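# Firm ground or artificial ground soles for a mixed season? Also a question about size

**Posted by Kakel** in Boots and Gear

Hello everybody. I play right back in an amateur league and I need to buy new soccer shoes before the season starts in May. My old pair is finished, the sole is separating from the upper at the toe on both shoes, and I have glued it two times already.

My problem is the ground. We train on artificial turf on Tuesday evening, and we play the matches on grass, which is sometimes good and sometimes very hard and dry. When I look in the online stores I see these letters: FG, AG, SG, TF, and some pairs are written as FG/AG or MG. I understand what the letters mean in words, but I do not understand what happens if I use the "wrong" one. Some of my teammates use FG for everything and say it is no problem. Our coach says that this is how people hurt their knees.

I have three things I would like to know:

1. Is one pair enough for both grounds, or should I really buy two?
2. My foot is wide in the front part and narrow in the heel. In my old shoes I took one half size bigger to have room for the toes, and then the heel was moving. Is there a better way?
3. How do you take care of them so that the glue lives longer than one season? I usually washed mine under the shower and put them on the radiator.

My budget is not big. I would prefer to pay for one decent pair, but if two cheaper pairs is smarter, I can do this too. I weigh more than most of the players in my position, if this matters, and I play the full match almost always.

Thank you in advance for every advice.

---

## Replies

**Wunine**

Just get FG and stop thinking about it. I have used FG on turf for years and my knees are fine. The AG ones look ugly and the stores near me don't even have them in normal sizes. For the heel, wear two pairs of socks.

---

**Kiều**

I work in the evenings in a small sports store, mostly in the shoe section, and I also play myself on both surfaces. English is not my first language so please excuse me if some word is strange. I will try to answer in the order that you asked, and after that I will add something about the buying.

### The sole

An FG sole is made for natural grass. The studs go into the soil, and when you turn, the soil gives a little. On artificial turf the studs go between the fibers and into the rubber filling, and this does not always let go in the same manner. This is what your coach is afraid of. I am not a doctor and I do not want to say that FG on turf will hurt you. Many people do it, as Wunine writes above. But the grip is less easy to predict, and you are heavy and you turn a lot as a right back, so I would listen to the coach.

An AG sole usually has more studs, and they are shorter and often round. The pressure is divided over more points, and you will feel this under the ball of the foot after one hour. On hard, dry grass an AG sole is also quite comfortable. On soft, wet grass it is not enough and you will slip when you start to run.

TF is the one with many small rubber points. It is good for old, thin turf with little filling. It is not for matches on grass, except when the ground is like stone.

So for question one, it depends on how wet your grass gets. You wrote that your grass is sometimes good and sometimes very hard. You did not write that it is muddy. In this case one pair with AG sole, or a mixed sole (MG, or FG/AG), can be enough for you. If you have muddy matches in the fall, then a cheap second pair with FG for these days would be my choice, and the better pair should be the one you train in, as you will spend more hours in it.

One more thing about this: read the warranty text. With some makers the warranty is not valid if an FG shoe was used on artificial turf, and a separated sole is exactly the damage they will refuse. I have had to explain this to customers many times and it is never a nice conversation.

### The size and the wide foot

Taking half a size more is what almost everybody does, and it solves the width a little and makes the length wrong. The shoe is then bending in the wrong place and the heel goes up and down. Two pairs of socks will make it tight in front again, where you do not want it, so I cannot agree with that.

Look first for a model that is made in a wide version. If you can't find one, look at the material. Real leather gets wider with use, and a soft knit also gives some room. Hard synthetic stays as it is on the first day.

You can do this at home before you order:

- Measure in the evening, after you have walked the whole day. The foot is bigger then.
- Stand on a sheet of paper with the heel against the wall and put your full weight on the foot.
- Mark the longest toe, which is not always the big one, and mark the two widest points of the front.
- Measure both feet and use the bigger numbers.
- Wear the socks that you will play in.

Then compare the length with the size table of that maker and not with a general table. They are not the same, I have seen one full size of difference between two brands.

For the heel there is a way of lacing that many runners use. At the last two holes you make a small loop on each side, and you cross each lace through the loop of the other side before you tie. It holds the heel down without pressing on the top of the foot. If your model has no extra hole, then a thin heel pad of felt works also. Do not glue it before you have tried it in one training.

### The care

Please do not put them on the radiator. It is the heat that kills the glue, more than the water. Hot shower is bad for the same reason. I would do it like this:

1. Knock the soles together outside, directly after the match, while the dirt is still soft. On turf days shake out the rubber granules also, or you will find them in your bed.
2. Take out the insoles and the laces. The insoles should dry separately.
3. Wipe the upper with a cloth and lukewarm water, with a drop of mild soap if it is really dirty. Use an old toothbrush for the line between the sole and the upper. Do not put the whole shoe under water.
4. Put newspaper inside, not too hard, and change it after one hour. The first paper takes most of the water.
5. Let them dry in the room, on something with a rim so that the rest of the dirt does not go on the floor or the counter. An old baking tray is good, or any flat tray that you do not need for food anymore. 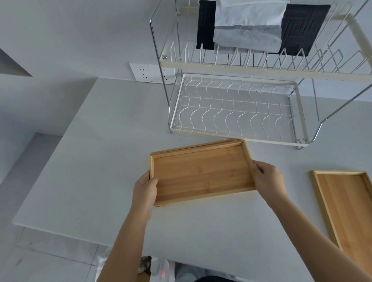 6. When they are dry, and only if they are leather, put a thin layer of leather balm on them. Once in a month is enough.
7. Keep them in a bag with holes or in no bag. A closed plastic bag in the trunk of the car is the worst place, in summer it gets very hot there.

If the toe starts to open again, repair it when the opening is still small. Clean both sides, let them get completely dry, use a flexible shoe glue and press it for one night with a strong rubber band or tape. Instant glue gets hard and breaks at the first kick. Maybe this is what happened with your two repairs.

### Where to buy

I do not want to make advertising for my own store so I will not name it. Online I have ordered from Pumano, and the good point is the filter, where you can choose sole type and width at the same time. When I looked last week, they showed 642 pairs for men in total, and with AG or mixed sole it was still 219. With the wide filter it becomes much less, of course, so do not wait until the last week before the season.

Last year's colors are almost always cheaper and it is often the same shoe. Also do not pay for the top model only because of the name. The top model is normally lighter and thinner, and for a heavy player who plays the full match the middle one will probably live longer. Try them at home on a carpet and keep the box and the paper, so you can send them back.

---

**Kakel**

Thank you very much, this is more than I hoped for. The grass is muddy only in two or three matches at the end, so I think I will take one pair with mixed sole and look for something used with FG for the mud. I measured my feet yesterday evening like you wrote and the left one is longer by half a centimeter, I did not know this. And yes, it was instant glue both times.

@Wunine thank you also, but with two pairs of socks I can't get into the shoe.

---

**Wunine**

Fair enough. Thin socks then. Mine are a bit big on me so there is space.

About the newspaper, does it leave black color inside? I have a white pair.

---

**Kiều**

It can leave a little on light lining, yes. For white shoes take kitchen paper or plain packing paper. The paper that comes inside the shoe box is not good for this, it does not take much water.

Kakel, with half a centimeter of difference buy for the left foot and put a thin extra insole in the right one. And if you buy used, look at the studs under the big toe first and bend the shoe with your hands to see if there is an opening at the side. If the seller has only photos from above, ask for one of the sole before you pay.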